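Last November I went with my friend Illia Panasiuk to Fellby Lake, and I promised some people that I would write down how to get there. The lake is a reservoir. It was made for the town of Wodside, which still takes its drinking water from it. On my paper map it covers 314 acres, but I think the map was drawn in a rainy year.

From Wodside you follow the county road to the north until you see the old grain elevator, and then you turn left. The last 3 miles are gravel. My small car did it without problems, only slowly.
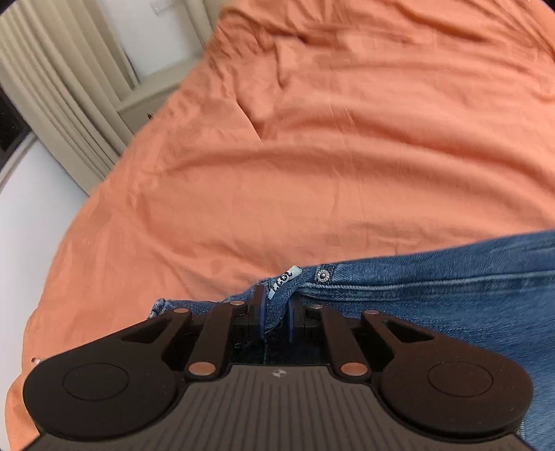
Is it possible to fish from the shore, without a boat?
The east side is the best for this, between the dam and the boat ramp, where the bank is flat and the trees stand far from the water. On the west side there are reeds almost everywhere.

We arrived at 6 in the morning and there was fog on the water. Illia caught two catfish near the dam with chicken liver. I caught a small bass and put it back. Later a man named Dinesh Mridha stopped to talk with us. He has been fishing at Fellby for many years, and he told us the crappie go to the sunken trees in the Gedau arm when the weather becomes cold. We tried there after lunch, but the wind was already too strong for our light floats.

The camping area has water and tables, but the toilets were closed for the winter. I slept badly, for the ground there has many small stones. For the next trip I will bring a thicker mat, a second pair of warm pants and more hooks of the small size.

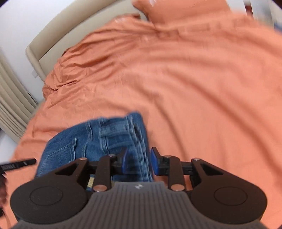

Blue jeans on an orange sheet.

In spring I would like to see the Gedau arm again, from a kayak if Illia can borrow one.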